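Lists > Clekwood Walkers > Getting Around
Filed under: Neighborhood Talk, Seniors & Strollers
14 comments | 9 shares

Hello again, dear walkers,

I have been meaning to answer the note about the Montes loop all week, and then the tomatoes needed staking and my sister called, so forgive me. Let me put the earlier message back in so we're all on the same page:

> Is the loop really flat the whole way? My knees are fine on
> the level but not on steps, and I'd hate to get halfway to
> Lultasville and have to turn around. Also, is there a bench
> anywhere? I would be coming in the morning, before nine.

It's flat, or near enough that I've never noticed! I clocked it at 2000 steps from the bakery door and back, with 9 minutes of chatting thrown in that I didn't count. The crossings are wide, so take your time over them.

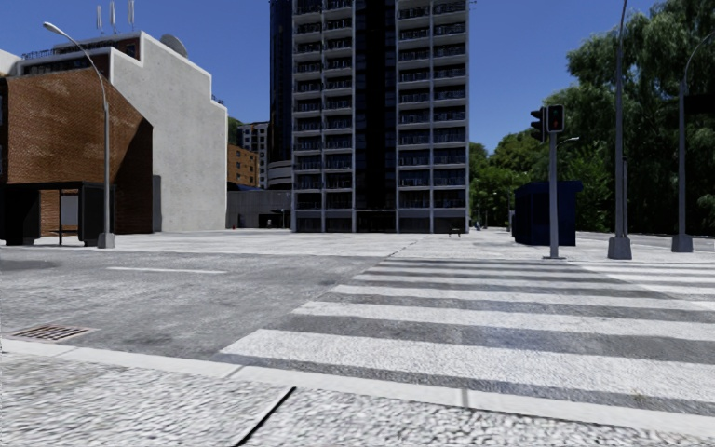 My husband and I did it last April with his cane and would only add that the morning is lovely but the bakery doesn't open until eight, so don't come too early hoping for coffee. There's a bench by the library, and a second one past the Numier office that gets the shade.

Thank you for that, I had clean forgotten the second bench. As for shoes, I wear my old soft ones with the thick soles, and I bring a hat, a little water and a folded newspaper to sit on (benches are cold in the mornings, even in spring).

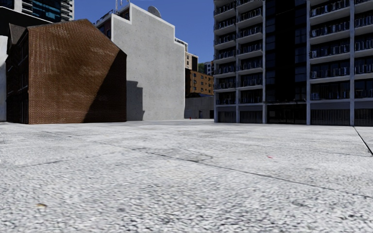
THE BUS, IF YOU GET TIRED

The 254 will bring you back from Lultasville, and the 185 goes by way of the clinic, a longer ride but usually with more seats. I've taken both home with heavy bags and the drivers were very patient with me.
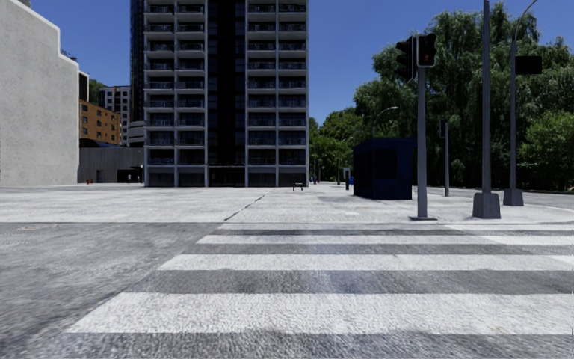 If you'd like company the first time, just write back to the list and I'll wait for you outside the bakery. I'm slow too, and I like to stop and look at people's roses, so please don't worry about holding anybody up.

Warmly, and with apologies for going on so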